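Skuvine Pantry Program: second progress report to the Opoku Fund

Prepared by Rosalba Gatti

You asked for a plain account of how the second half of the grant went, and whether the savings we promised in the proposal are real. My short answer is that some of them are and I would not bet on the rest.

The plan was to move from fixed food parcels to a choice model, where households pick what they want from the shelves. The proposal said this would cut waste, bring in more families and cost the same. I wrote parts of that proposal, and I now think we were too sure of ourselves on the last point.

Enrollment

We ended the period with 138 households signed up at the Cevia site, against 74 when the grant began. That looks good on a chart. I would be careful with it. The pantry across the river closed in November, and I don't know how many of our new families simply had nowhere else to go. The sign-up form didn't ask. It does now, but that doesn't help with the people who came before we changed it.

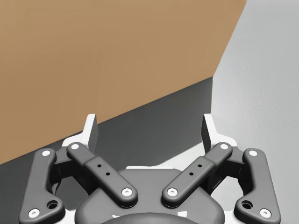
Attendance is a better measure than enrollment and it tells a flatter story. Plenty of households register, come once and don't return. We have always had this problem, under parcels as well as under choice, and I see no sign that letting people pick has fixed it. The Saturday session is the exception. It is full from the time we open, and families who work during the week have told us it is the only one they can get to.

Food going to waste

Staff say there is less left over. I believe them, but I can't prove it, as the old records were kept by the bag and the new ones are kept by weight. Fresh produce still spoils when deliveries come in late in the day. Canned fish and meat go first, every time, and canned pumpkin sits where it sits. We bought too much of it on a bulk deal and I'd rather say so here than have you find it in the accounts.

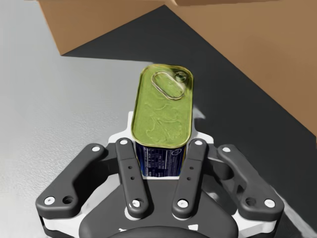
Shelf-stable protein is also where the money went. It costs more than the beans and rice that used to fill out a parcel, and when people are free to choose they choose it. Our average cost per visit is up. The proposal treated that cost as fixed, and I can't find the work behind that claim in our files.

The Ziden stock system

We paid $2,002 for the Ziden stock software, training included. It was meant to tell us what to order and when. So far it tells us what we have typed into it, usually a few days after we needed to know. The trainers were pleasant and the manual runs to 30 pages, few of which deal with donated goods that arrive without a price or a supplier. We keep a paper sheet by the door as well, and when the two disagree we go with the paper. 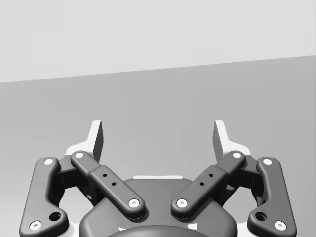
Efthymia Vrettos read a draft of this section and disagreed with it. She thinks the software is being blamed for a staffing gap, that deliveries were never going to be entered on time with one person covering both the desk and the stockroom, and that the paper sheet would look just as bad if anyone checked it. She would keep the system for another year and give it fixed hours. She may be right about the hours. I still would not renew at the current price.

What we are asking for

No extra money at this stage. We would like to move the unspent part of the outreach line into food purchasing, and to drop the waste target until we have two sets of records kept the same way. We would also like to hold off on opening a second choice site. The board is keen on it, but I have not seen a budget for it that I trust.

The spending table and attendance sheets are attached. The travel line is slightly under because two site visits were done by phone.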